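Search this wiki... Go

Top coat

Posted in September by Chidubem Ogundipe

Top coat is the clear layer that goes on over colored nail polish, and I'll admit up front that I have too many bottles of it. It seals the color, adds shine (or takes it away, if you like matte) and slows down chipping. Most are made from the same film-forming stuff as regular polish, minus the pigment.

There are a few main kinds. Regular top coat dries slowly and stays clear for ages in the bottle. Quick-dry goes on over color that's still tacky and sets the whole stack, but it thickens once the bottle is half empty, and it can shrink! You'll see a bare line at the tips if you don't wrap the edge. Matte top coat gives a soft, chalky finish that hand cream will shine right back up. Gel top coat needs a lamp, so I'm leaving it to the gel page.

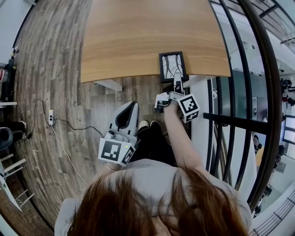 Light honey wood grain and a small black frame.

For regular polish I do two coats of color, wait 5 minutes, then float the top coat on with a big bead so the brush never drags (dragging is how you smear nail art, ask me about my dotted manicure). Pravetti Glass is my everyday one and gets me to day five before the tips go. Zendell Velvet is the matte I keep rebuying, even though it streaks over dark navy.

Thick bottles can be rescued with a couple of drops of polish thinner. Please don't use remover, it breaks the polish down and you'll get a cloudy, sad mess.

See also: Base coat, Ridge filler, Polish thinner

Filed under: Nails > Treatments & Finishes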